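Open day at the Jostley bindery and book repair rooms

I've wanted to get inside Jostley for years. I drive past it on the way to my sister's, and all you ever see from the road is a brick wall and a loading door. So when they put up a sign in March saying they'd open the rooms for one Monday, I took the day off work, packed a sandwich and got there at twenty to ten, which turned out to be too early. The doors opened at ten and there was already a line of people holding tote bags with books poking out of them. You were allowed to bring one book for advice, and I had my grandmother's cookbook with the spine hanging off.

Inside you get a paper name sticker and a group. Mine was led by Cathal Horgan, a tall man with glue on his sleeves who has worked in the finishing room for 20 years and talks at top speed. We started downstairs in the paper store, and oh, the smell! Warm and a bit sweet, like a cereal box when you first open it. The sheets are kept flat in wide shallow drawers and he let us bend a corner of one to feel which way the grain runs. If the grain goes the wrong way a book won't stay open on the table, it just fights you. I have several of those at home and now I know what's wrong with them.

Next was sewing. Zohreh Mousavi had a wooden frame set up with cords stretched on it and she was sewing a section in while she chatted to us, never looking down for more than a second. She let three people try. I was one of them, and my thread tangled on the second hole — she undid it with one pull and said everybody's does. The thread gets run over a lump of beeswax first, and my fingers felt waxy until lunch.

They repair something like a mountain of library books here as well as doing new bindings. The total for last year was 2000, according to the poster in the hall, and most of those were school and college books that had been dropped, rained on or chewed. There was a little shelf of the worst ones. One had a bite out of it the shape of a half moon, and the kids in our group loved it.

Upstairs it's brighter and there are more tables, all sorts of heights and colors pushed up against each other. I liked this floor best, mostly for the covers. I'd always thought of a hardcover as just a hardcover, but there are drawers and drawers of cloth and paper swatches, and you're allowed to rub them all. I went for the dark ones with a bit of texture, the kind that doesn't show fingerprints.

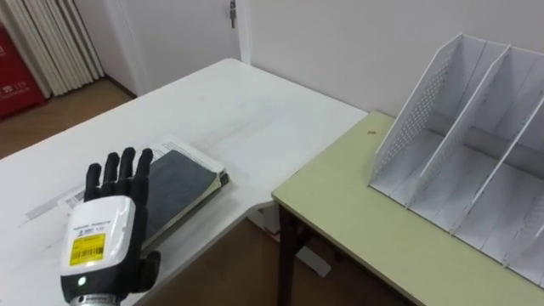

Dark gray hardcover with a textured cover and cream page edges, on one of the tables.

I asked Cathal about the papers that go around with the books and he explained the system. Every job gets a sheet when it arrives, and the sheet stays with it from table to table until it goes home again. They lost track of one book in the old days (an atlas, of all things, how do you lose an atlas?) and he still sounded sore over it.

Lunch was in the yard. A van called Maseo was doing flatbreads with spicy beans, and I abandoned my sandwich completely. I shared a bench with Elikem Issahaku, who had come two hours on the bus with a hymn book in a pillowcase. We showed each other our broken spines like people comparing scars.

The advice desk was after lunch, and here's my one grumble: it needed more people on it. Bernice Aidoo was looking at everything by herself and the line went right down the stairs. She was lovely when I got there, though. She turned the cookbook over a few times, sniffed it, and told me the sewing was fine and only the spine needed replacing. Her quote was 80 dollars with the old cloth put back on top, and she said to leave the butter stains alone. I would never have let her touch the butter stains!

I finished in the gold room, where you could stamp your initials on a leather bookmark for a small donation. Mine are a little crooked and I'm very pleased with them.

If you go next time: wear flat shoes, bring cash for the bookmark, and get to the advice desk before you eat. Parking is on the street behind the building, and it was full by eleven. The cookbook stayed behind with its own sheet tucked inside, and I'm to pick it up when they call.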